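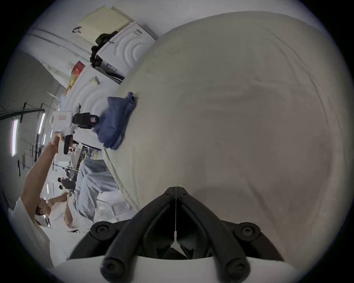
Kalliopi Tomić wrote in to ask why anyone would check a land cover map by hand when the download page already gives an accuracy score. Fair question. The score on the download page covers the whole map, which in most cases means a whole country or continent. It says very little about the valley you care about, and it says even less about the one class you care about in that valley.

I ran the check below on the Bakhtiari land cover layer for the Fonberg drainage. It takes a long afternoon and needs any desktop GIS program, the map itself, and aerial photos from close to the same year.

Step 1. Clip and look
Clip the map to your study area and leave a little margin. Check the coordinate system before you do anything else. If the software offers to reproject on the fly, turn that off for now, or you won't know which grid you are looking at. When you do have to reproject, use nearest neighbor resampling. Class codes are labels. Averaging code 4 and code 6 does not give you a 5, although the software will happily let you do it.

Step 2. Read the class definitions
All of them, including the footnotes. My layer had a "grassland" class that took in hay fields and a "cropland" class that left them out. If your project defines those differently, the map can be right by its own rules and still be no use to you.

Step 3. Draw your points
Use a stratified random sample, with at least 15 points in every class. I generated 356 and then threw out the ones where my photos were under cloud or badly out of date, then stopped reading at 200. Shuffle the list before you start so that stopping early doesn't cut off one class or one corner of the area. And don't pick points by eye. You will pick easy ones in the middle of big patches. I know because I did it the first time and got a wonderful score. 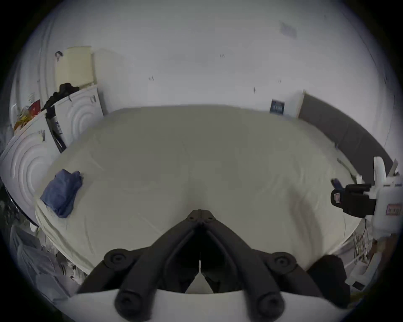 Su-bin Kwon objected in the comments that throwing out cloudy points isn't neutral, as cloud sits over the high ground more often than over the valley floor. I agree, and I have no good fix. Write down how many you dropped in each class and put that in your report. Better still, find a second set of photos for the high ground.

Step 4. Label the points blind
Hide the map. Look only at the photo, and write down the class you would give each point under the definitions from Step 2. Add a column for how sure you are - high, medium or low is plenty. If you can talk a second person into labeling the same points, do it before you compare anything.

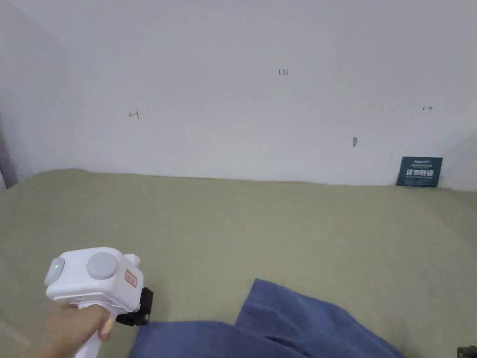

Shadow will cause most of your arguments. A north-facing slope at ten in the morning can look like forest, wet ground or burned ground, and an automatic classifier has the same trouble you do. Brightness is a poor guide even on something plain: the pale wall in the photo gets darker toward its upper corners, and a soft gray shadow lies across the lower part on the right, yet it is a single wall. Look at texture and at the neighbors of the point before you trust the tone. If that doesn't settle it, mark it low and move on.

Step 5. Build the table
Put map classes down the side and your labels across the top. Count the pairs. Cells on the diagonal agree. Then read along the rows for points the map put in the wrong class, and down the columns for points it missed. If you used the same number of points in each class, weight the rows by mapped area before you quote an overall figure. Skipping that is the most common mistake I see, and it usually flatters somebody.

Nirkonex has a plug-in that does the table for you. I tried it. It gives one overall number in large type and puts the table behind a menu, and I could not find out whether it weights by area. A spreadsheet is slower, but you can see what it did.

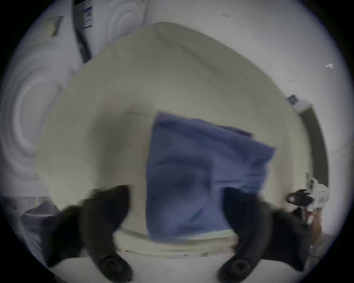 Folded blue cloth on an off-white padded surface

Step 6. Decide what the map is good for
My map had 10 meter cells, which sounds sharp until you try to follow a strip of willows one cell wide. Water and forest held up fine. Shrubland didn't, and I stopped using it for anything smaller than the full drainage. A friend's check in Clenside had trouble with a different class entirely, so please don't borrow my result.

Save the points with your labels, the photo dates and the map version number. When the next version comes out with "improved accuracy," run the same points again before you swap it in.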